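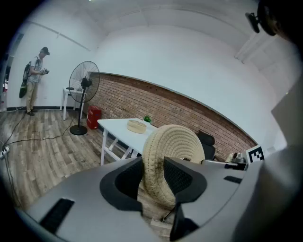 Drinia's lottery law was written for paper tickets sold over a counter. It sets the price of a ticket, the share of sales that must be paid out in prizes, and the hours during which a shop may sell. It says nothing of phones. For most of its life that gap did little harm. It matters now that the larger part of sales in the port city of Skendham is made on a screen.

The draft bill before the assembly would create a separate license for remote lottery sales. A holder would have to keep player funds in a bank account apart from its own, check the age of each buyer before the first purchase, and keep sales records for 60 months. The license would run for five years and could not be passed to another firm without consent. 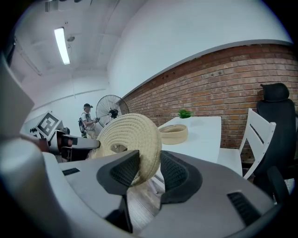

Resellers are the harder question. A reseller does not run a draw. It buys a ticket on the customer's behalf, charges a fee and holds the ticket until the result is known. Under present law the customer has no direct claim against the lottery operator, only against the reseller. The bill would change this by requiring each ticket to be registered in the buyer's name at the time of sale. Thaler, the largest reseller in the country, charges a fee on each line and has asked for a delay of 90 days after passage to rebuild its ordering system.

Shops have their own concern. There are 681 licensed counters in Drinia, and many rely on lottery commission to cover rent. The bill leaves their rate alone but lets the operator pay remote sellers less – a point the shopkeepers had pressed for.
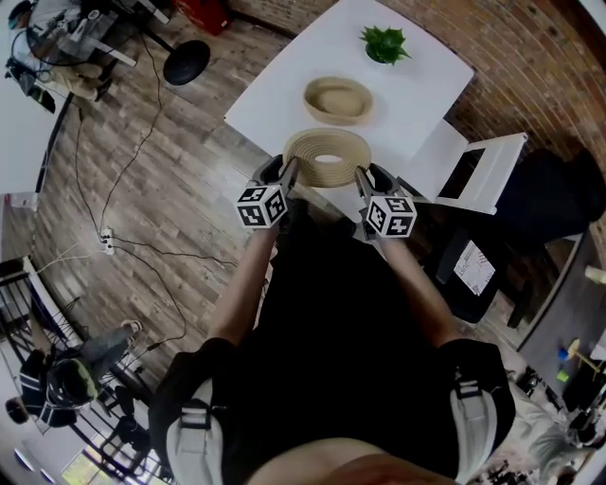
Neighboring Tramia took a different path. It allows remote sales only through the state operator and blocks payments to all others. Its regulator has 38 staff, most of them assigned to payment checks, and the list of blocked merchants is updated every Monday. Drinia's drafters looked at that model and set it aside on grounds of cost.

The tax clause is still open. One version taxes ticket sales, the other taxes what remains after prizes. A second reading is expected in November.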